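Gripper tips from a kitchen counter: what I'd try again and what I'd skip

Posted 16/08/2022

I've been asked a few times now to put my gripper notes in one place, so I sat down with coffee and a very stained notebook and typed them up. These are tips for anybody trying to get a two-armed robot to pick up ordinary kitchen stuff, in a simulator first and on a real counter later. I'm not an engineer by training (I came to this from fixing appliances, and it shows) so you'll get plain language and a few opinions.

I compared three sets of fingers. The Rurus is the stiff one, flat pads, very little give. The Inora has softer pads and closes slower. The Pichler is somewhere in between and has the long narrow tips. Everything ran off the same Wudley controller so I wasn't fooling myself by changing two things at once, which I did for most of last year and learned nothing from.

Start with the vegetables

If you only have one afternoon, spend it on produce. Boxes and cans make every gripper look good. A tomato will tell you more in ten minutes than a shelf of soup cans will in a week! It's round, it rolls, and if your closing force is wrong you find out right away.

My order goes tomato, potato, cucumber, eggplant, bread. The tomato gets you a sensible force. The potato is the same kind of problem but forgiving, so you can use it to check that you haven't gone too gentle. The cucumber is where you find out whether your wrist angle is right, and the eggplant is where you find out whether your fingers open wide enough. Bread I leave until last. It squashes, and most simulators treat it like a brick, so don't believe any bread numbers until you've tried a real loaf.

Come down on long things across the middle

Cucumbers want to be grabbed across, near the middle, with the fingers square to the length. I know that sounds obvious. My controller kept picking an angle that was a little bit off, and with the Rurus pads the cucumber would spin like a compass needle and end up pointing at me. The Inora pads forgave this nearly every time. The Pichler forgave it when I slowed the close down.

What helped most was making the arm pause over the vegetable before it dropped the last little bit. Give it a beat. On the Wudley there's a setting for that hidden under the approach menu, and I have mine at 54, whatever the units are (the manual doesn't say, and I've stopped wondering). Without the pause the wrist is still turning when the fingers touch down, and then you're chasing a rolling cucumber down the counter.

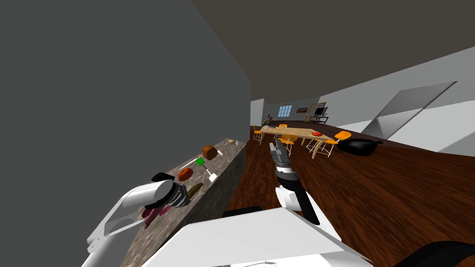

The other thing about the pause is that it gives you time to hit stop. I kept my left hand on the space bar for the whole first month and I'd tell you to do the same, even in simulation. You get in the habit, and then when you're on real hardware the habit is already there.

Spacing, spacing, spacing

Leave more room between things than you think you need. People practice with one tomato in the middle of an empty counter, get it working, and then line up a whole grocery bag side by side and wonder why it all falls apart. The open fingers are a lot wider than the thing you're picking up, and the outside of the finger is what hits the neighbor.

I work it like this now. Wide spacing until the picks are boring. Then I slide two things together and leave the rest alone. Then I do the full lineup. When something goes wrong in the full lineup I go back one step, not all the way to the beginning.

Also, mix up the order. If the potato is always at the far end then your controller has only learned to reach for the far end.

Spatulas, knives and other skinny stuff

Oh, the spatula. I put this off for ages. Anything that lies flat on a stone counter is miserable for stiff fingers, as there's nothing to get underneath. Some things that worked for me:

Go for the handle, close to the balance point. If you grab at the tip of the handle the head droops and drags on the counter.

Let the fingertips touch the counter lightly and then close. The Pichler tips are good at this. The Rurus ones chattered so badly I thought the simulator had broken.

If the utensil sits at an angle, turn the wrist to match before you go down. Turning on the way down is how I flicked a spatula clean off the end.

Leave real knives for last, or use a butter knife. I still haven't put a sharp one in a real gripper and I'm in no hurry.

The soft Inora pads were a letdown on skinny things. They fold around a handle nicely once they've got it, but getting it is another story. I ended up with 17 good spatula picks in a row on the Pichler and called it a night, and I never got close to that with the other two.

What to do with the other arm

Park it! Seriously, if you've got two arms and you're only using one, give the idle one a spot well off the counter and send it there at the start of every run. Pointing it up and out toward open room is fine. I used to leave mine hanging by my working arm's elbow, and half of my mystery stops were the controller getting nervous about the arms bumping into each other.

Once the single arm picks are steady you can bring the second one in for holding. Bread is a good first two-arm job, one to steady and one to lift. Keep the speeds matched or you'll be tearing the loaf.

Where to put the camera

I went back and forth on this more than on the fingers. A camera mounted up high gives you the whole counter, which makes for a nice clear record of what the arm did, but it can't see the gap between finger and vegetable. A camera at the wrist sees that gap and not much more. I use both, and if I had to give one up I'd give up the high one, though I'd grumble.

A couple of camera things that cost me time:

A tilted view is fine for the software provided you've told it about the tilt. It's much harder on the person. If you're steering by hand from a slanted picture, do a few practice reaches at nothing before you go near food. Your brain takes a while to agree that the counter is level.

Speckled stone counters are hard on the depth reading. My simulated counter had a mottled top and the real one at home is plain, and the settings did not carry over. Try a couple of counter textures in the simulator before you decide you're done.

Dark vegetables disappear. Eggplant under a shadow from the gripper itself was my worst case by a mile. Add a light, or move the one you have so the arm isn't blocking it.

Don't forget the reach

Move the base before you blame the fingers. When the arm is stretched nearly straight the wrist can't turn properly, and every gripper looks clumsy. I wasted an entire weekend grading the Rurus down for missed potatoes, then rolled the robot closer to the far end and it picked them up fine. I owe that gripper an apology, sort of.

The near end has the opposite trouble. With something right up against the robot's body the elbow has nowhere to go, so check both ends of your counter and not only the comfy middle part.

Keeping score

Keep a notebook, or a spreadsheet if you're tidier than me. For each pick I write the item, the fingers, where it was on the counter, and one word for how it went. "Clean," "slid," "spun," "dropped," "squashed." That one word has been more use to me than any of the graphs.

I ran 2000 simulated picks in all, split between the three sets, and then 59 on a real counter with real groceries (we ate a lot of salad). The real ones were far fewer and taught me just as much, mainly about damp vegetables. Dry your cucumber with a paper towel before you start. A simulator will never remind you to.

So which one?

For a mixed counter I'd go with the Pichler. It's nobody's best at any one vegetable but it does the utensils, and changing fingers halfway through a job is a pain. If you're only handling produce, get the Inora, run it slow, and wipe the pads down often, as they pick up fluff. The Rurus is the cheapest and the toughest, and for potatoes, jars and anything hard I'd still use it happily.

I have a second pair of Inora pads coming in September with a ridged surface, and I'll add how they do on the spatula at the bottom of this page. If you've got a trick for flat utensils that doesn't involve pushing them to the edge of the counter first, please send it my way!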